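킨더스비 탁상 축구 모임, 여름 참가자를 찾습니다

안녕하세요. 킨더스비에서 손바닥만 한 축구를 하며 노는 모임을 꾸리고 있는 로레인 스태니포스입니다. 봄 모임 때 와 주셨던 분들께는 오랜만에 인사드리네요. 다들 잘 지내셨지요? 그때 마지막 날 비가 쏟아져서 인사도 제대로 못 나누고 헤어진 것이 내내 마음에 걸렸는데, 이렇게 다시 모집 글을 올리게 되어 참 반갑습니다.

처음 오시는 분들을 위해 조금 길게 말씀드릴게요. 탁상 축구라고 하면 대개 손잡이를 돌리는 커다란 게임대를 떠올리시는데, 저희가 하는 것은 그것과 꽤 다릅니다. 평평한 탁자 위에 작은 골대를 하나 세워 놓고, 거기에 맞는 작은 공을 이리저리 굴려서 넣는 놀이예요. 규칙이라고 해 봐야 종이 한 장에 다 들어갑니다. 손가락으로 튕겨도 되고, 자를 대고 밀어도 되고, 입으로 불어도 됩니다(불기는 따로 시간을 정해 두고 합니다. 다 같이 불기 시작하면 정신이 하나도 없거든요!). 축구를 잘 아실 필요도 전혀 없습니다. 저도 오프사이드 설명을 열두 번은 들은 것 같은데 아직 자신이 없어요.

이번 여름 모임은 2026년 6월에 시작해서 모두 여섯 번 만나고, 한 번에 두 시간씩입니다. 모집 인원은 30명이고, 두 조로 나누어 진행합니다. 조 이름은 작년부터 쓰던 대로 오토프 조와 제르크덴 조예요. 이름에 별 뜻은 없고, 데릭 도버 씨가 어릴 때 혼자 지어낸 축구 리그에서 따온 것이랍니다. 어느 조에 들어가고 싶은지는 신청하실 때 적어 주시면 되는데, 한쪽으로 너무 몰리면 저희가 여쭤보고 조금 옮길 수도 있습니다.
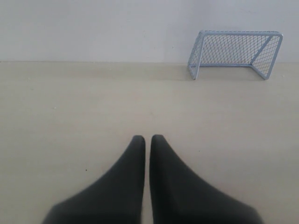 굴리는 바닥 이야기를 조금 하고 넘어갈게요. 작은 공은 정말 예민해서, 과자 부스러기 하나만 있어도 엉뚱한 데로 휙 꺾여 버립니다. 그래서 저희는 시작하기 전에 꼭 마른 천으로 판을 한 번 닦습니다. 맨 처음 모임 때는 이걸 모르고 간식을 먹으면서 했다가, 결정적인 순간마다 공이 옆길로 새는 바람에 한참을 웃었어요. 지금은 간식 시간을 가운데에 따로 두었습니다. 하워드 태플리 씨가 구워 오시는 생강 비스킷이 아주 맛있는데, 부스러기가 많이 나는 편이니 꼭 간식 자리에서 드시고 손을 털고 돌아와 주세요.

모임에서 하는 일을 순서대로 말씀드리면 이렇습니다. 첫날은 서로 얼굴을 익히고 골대 놓는 법, 공 굴리는 법을 천천히 해 봅니다. 둘째 날부터 넷째 날까지는 각자 슛을 하나씩 만들어요. 벽에 맞혀 들어가는 슛을 연구하시는 분도 있고, 무조건 가까이에서 살살 미는 쪽을 좋아하시는 분도 있습니다. 다섯째 날에는 조끼리 시합을 하고, 마지막 날에는 자기가 만든 슛을 옆 사람에게 가르쳐 줍니다. 저는 이 마지막 날이 제일 좋더라고요. 말수가 적던 분도 자기 슛을 설명할 때는 신이 나서 손짓까지 크게 하시거든요.

지난 모임의 최다 득점은 리잘 총 씨의 208골이었습니다. 네, 여섯 번 모이는 동안 넣은 것을 모두 더한 숫자예요. 쉬는 시간에 넣은 것도 세어야 하느냐를 두고 말이 좀 있었는데, 이번부터는 정해진 시간에 넣은 것만 적기로 했습니다. 저는 39골이었고, 그중 몇 개는 에카차이 위리야 씨가 눈감아 주신 덕분이라고 고백해 둡니다.
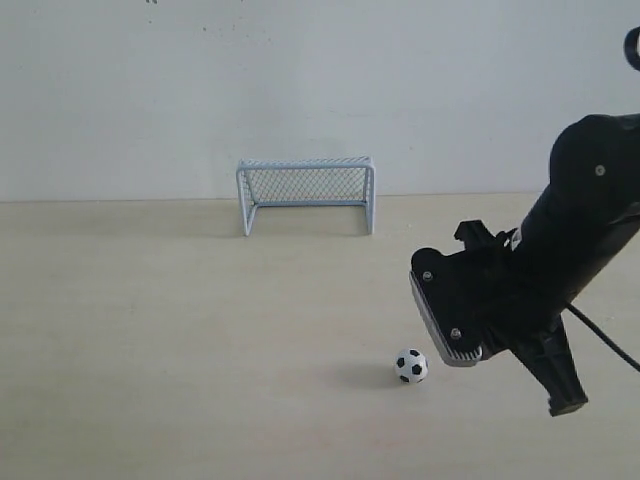
골대와 공은 저희가 다 준비해 두니 따로 사 오지 않으셔도 됩니다. 집에 쓰시던 작은 공이 있으면 가져오셔도 괜찮아요. 다만 너무 무거운 구슬 종류는 그물이 상할 수 있어서 사양합니다. 작년에 그물 하나가 쇠구슬에 맞아 늘어났는데, 데릭 씨가 돋보기를 쓰고 한 칸 한 칸 손보느라 고생을 많이 하셨거든요. 골대 기둥도 가늘어서 위에서 꾹 누르면 휘기 쉽습니다. 옮기실 때는 양쪽 기둥 아래를 두 손으로 잡아 주시면 고맙겠습니다.

공에 이름을 붙이는 전통(?)도 하나 있습니다. 저희가 제일 아끼는 공의 이름은 블라드예요. 굴러갈 때 꼭 왼쪽으로 조금씩 기우는 버릇이 있어서 처음에는 다들 싫어했는데, 이제는 시합 마지막 공은 블라드로 차야 한다고들 하십니다. 새로 오시는 분들도 마음에 드는 공이 생기면 이름을 지어 주세요.

어떤 분이 오시면 좋을까 생각해 보았는데요, 솔직히 나이나 솜씨는 상관이 없습니다. 만 12세부터 신청하실 수 있고 위로는 제한이 없어요. 초등학생 동생을 꼭 데려오고 싶다는 문의도 받았는데, 보호자가 옆에 앉아 계신다면 괜찮으니 신청서에 함께 적어 주세요. 오래 서 있기 힘드신 분은 앉아서 하시면 됩니다. 손이 떨리시는 분도 망설이지 마세요. 자를 대고 미는 방법이 있고, 팔꿈치를 받칠 작은 쿠션도 있습니다.

그리고 참가자와 별도로, 점수를 적어 주실 기록 담당 두 분도 찾고 있습니다. 글씨가 예쁠 필요는 없고, 시합 중에 옆에서 누가 말을 걸어도 숫자를 잊지 않으실 분이면 됩니다. 기록 담당도 쉬는 시간에는 얼마든지 공을 굴리실 수 있어요. 다만 그 골은 위에 적은 대로 점수에 들어가지 않습니다.

참가비는 없습니다. 간식은 각자 조금씩 가져와 나누어 먹는데, 빈손으로 오셔도 아무도 뭐라고 하지 않으니 편하게 오세요. 견과류 알레르기가 있는 분이 계셔서 땅콩과 호두가 든 것만 피해 주시면 됩니다. 옷은 소매가 너무 넓지 않은 것이 좋습니다. 저는 헐렁한 카디건을 입고 갔다가 소매로 공을 쓸어 넣은 적이 있는데, 골로 인정받지 못했습니다.

신청은 킨더스비 접수대에 놓인 종이에 써 주시면 됩니다. 이름과 연락처, 원하는 조, 그리고 참가자인지 기록 담당인지를 적어 주세요. 몸이 불편한 데가 있거나 미리 알려 주고 싶은 것이 있으면 아래 빈칸에 편하게 쓰시고요. 자리는 신청하신 순서대로 드리고, 다 차면 대기 명단에 올려 드립니다. 여섯 번을 모두 나오기 어려우신 분은 빠지실 날을 미리 표시해 주시면 조를 짤 때 큰 도움이 됩니다.

궁금한 점은 접수대에서 저나 에카차이 씨를 찾아 물어보세요. 둘 다 자리에 없으면 쪽지를 남겨 주시고, 답을 들을 전화번호도 꼭 함께 적어 주세요. 지난번에 번호 없는 쪽지가 세 장이나 있어서 아직도 답을 못 드렸답니다. 혹시 그 쪽지를 쓰신 분이 이 글을 보신다면 한 번만 더 들러 주세요!

로레인 스태니포스 드림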